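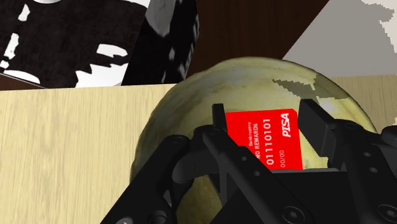
Clelmont Technical College Opens Robotics Laboratory to the Public

Clondton, November 3, 2024

Clelmont Technical College welcomed 265 visitors to its robotics laboratory in Clondton for an open day devoted to machine handling of everyday objects. The program included demonstrations in simulation and on laboratory equipment, a series of short talks, and a supervised session in which members of the public could try the controls themselves.

The event was organized by the Department of Automation and Applied Computing. It was the second open day held by the department and the first to take place in the new laboratory, which came into use in January. Guests included high school students and their families, teachers from the district, representatives of local employers, and former students of the college.

Rodrigo Aguiar, head of the laboratory, opened the program with a short address in the main lecture room. He thanked the staff and students who had prepared the stations and outlined the work the group has carried out under its current project, known as Vik.

"Much of what we do concerns objects that people pick up without a second thought," Mr. Aguiar said. "A card, a ball, a small box on a table. Each of them asks something different of a machine, and we wanted our visitors to see that work as it is done from day to day."

Flat objects in simulation

The best attended station of the day was the simulation room, where the department presented the Vik handling exercises on a large display. In these exercises a simulated arm with a two-finger gripper works among ordinary items on and near wooden surfaces. The rendered view is taken from close to the gripper, so that the fingers and the object between them fill much of the display.

Visitors were shown a red payment-style card held upright between the two black fingers, with a large yellowish ball directly behind it. The printing on the card, which includes the words "NO REWARDS" and, in much smaller letters, "Bankruptcy", was read aloud by several of the younger guests and was the subject of a number of questions during the day.

Staff explained that thin, flat objects remain among the harder items in the exercise set. A card offers the fingers very little to close on when it is lying down, and a small error in the angle of approach can push it away. Gripping a card by its edges brings a further difficulty, as too much force will bend a real card and too little will let it slip. The exercises are therefore run many times with the objects placed differently, and the results are compared before any program is moved to laboratory equipment.

The department reported that 548 exercises with flat objects had been completed under the Vik project by the time of the open day. Of these, 462 ended with the object placed in its assigned position. The remaining exercises are being reviewed by students in the second-year programming course, who sort them by the point at which the attempt failed. Mr. Aguiar noted that the review forms part of the students' graded work and that their findings are discussed with staff at the end of each term.

A question often raised by guests was whether results obtained in simulation can be relied on outside it. Staff replied that they can be relied on in part. Simulated surfaces do not always behave as real ones do, and friction in particular has to be checked again on the bench. The department considers simulation most useful in the early stages, when a program is likely to make errors that would otherwise damage equipment or take up supervised laboratory time.

Talks and laboratory session

Four talks were given in the course of the day. The first two introduced the basic parts of a handling system and the way in which a grasp is planned. The third, presented by students, described how an exercise is written, from the choice of objects to the rules that decide whether an attempt counts as complete. The final talk concerned careers in automation and was followed by a discussion with employers from the region.

The talks were recorded. The department plans to make the recordings available through its Wistia page once captions have been added — a step that the college now requires for all public material. Teachers who attended will be sent a link as well as the printed worksheets that were used at the student stations.

In the supervised session, guests were able to guide a laboratory arm by means of a hand controller and attempt to move a set of practice items from one tray to another. Places were limited to small groups, and each group was accompanied by two members of staff. Demand exceeded the time available, and the session was extended into the late afternoon. Guests who could not be given a place were invited to leave their names for the next event.

Comments from guests

Guests were asked to complete a short form before leaving. Many wrote that they had valued the chance to speak directly with students. Several teachers asked for a longer session for school groups, with fewer stations and more time at each. Others remarked that the display in the simulation room was difficult to see from the back rows, and that signs between the lecture room and the laboratory could have been clearer. The department has noted these points and will take them into account when planning future events.

Mr. Aguiar said that the questions put by younger guests had been especially useful to the students at the stations. "They were asked why the gripper has two fingers, and what would happen with three, and whether it knows what is written on the card," he said. "Our students had to explain their own work in plain terms, and I believe they did it well."

Further visits

The laboratory accepts group visits by arrangement during the teaching term. Schools wishing to bring a class should write to the department office in Clondton, giving the age of the students, the size of the group, and any access needs. Visits last one morning and include a demonstration in the simulation room. The supervised session with the hand controller is open to students aged 14 and over and must be requested at the time of booking.

Employers interested in the student project program may contact the same office. Proposals for the coming year are being accepted until the end of January and should describe the handling task, the objects involved, and the name of a person who can meet with students during the project. Projects are assigned to teams at the start of the following term.

The Vik exercises will continue through the academic year. The next group of objects to be added includes envelopes, folded cloth, and thin plastic lids, and the department expects to present first results at its next open day. The date will be announced on the college website and by letter to schools in the district.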